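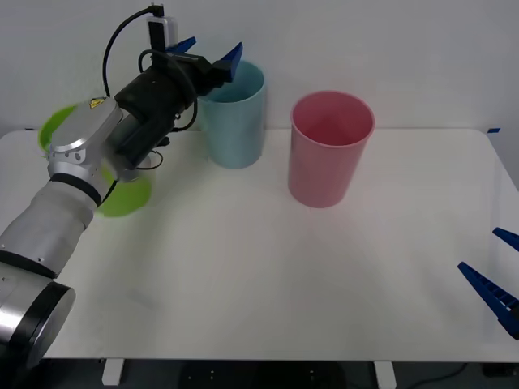 Skurnard is the control and recording software for a two-arm tabletop cell. It reads the cameras, runs a trained policy or passes through commands from a person, checks each command against the safety limits and sends it to the arms. It also writes everything to disk so that a run can be played back later.

The code is used with cups and bowls on a white table. Other objects will work if you supply your own task file.

## What is in the repository

- `skurnard/drivers` – arm, gripper and camera drivers
- `skurnard/planner` – path checks, joint limits, arm-to-arm clearance
- `skurnard/policy` – loads a policy and turns its output into joint targets
- `skurnard/record` – writes and reads episodes
- `gorkitz/` – the playback viewer, which can be installed on its own
- `tasks/` – task files in YAML

## Install

You need Python and a Linux machine with a wired connection to both arms. Wireless works for the viewer but not for control.

```
git clone --recursive <your mirror>/skurnard
cd skurnard
pip install -e .
skurnard check
```

`skurnard check` opens each device in turn and prints its state. It does not move anything. If an arm is listed as `stale`, restart the driver before looking at the cables.

## Running a task

```
skurnard run tasks/cups_and_bowl.yaml --arms 2 --policy korkero
```

Both arms go to their start pose first. Keep clear of the table until the prompt says `ready`. Press space to pause and `q` to end the episode. Pausing holds the joints where they are and leaves the grippers as they were, so a held object stays held.

To drive the arms by hand, use `--policy none --teleop`.

## Policy

The default policy, Korkero, predicts 64 steps at a time from the camera images and joint positions. The runner blends each new set of steps with what is left of the old one. If the arm jerks at the joins, raise `blend_steps` in the task file. Setting it too high makes the arm slow to react when a cup has been moved.

Gripper commands are not blended. An earlier version did this and the fingers would half close on the rim of a cup and stay there.

## Recorded data

The companion set holds 3325 episodes, all from cells of this layout. The last 1000 are kept back for testing and should not be used in training. Each episode folder contains:

| File | Contents |
|---|---|
| `fixed.mp4` | view from the fixed camera |
| `wrist_l.mp4`, `wrist_r.mp4` | wrist views |
| `state.parquet` | joint positions, gripper openings, commands |
| `meta.json` | task name, software version, result |

The `result` field is set by the operator at the end of a run. Episodes recorded before March have `result: null`.

## Known problems

- An arm often hides the bowl from the fixed camera. The object tracker keeps the last good position, and after a long gap this can be wrong.
- Clearance checks treat each gripper as a box. They do not know about cables.
- Pale cups against the white wall need `exposure: manual`.
- The Rocha bridge for older controllers is still in the tree but is no longer tested.

## Licence

Code is under Apache 2.0. Recordings are under CC BY 4.0.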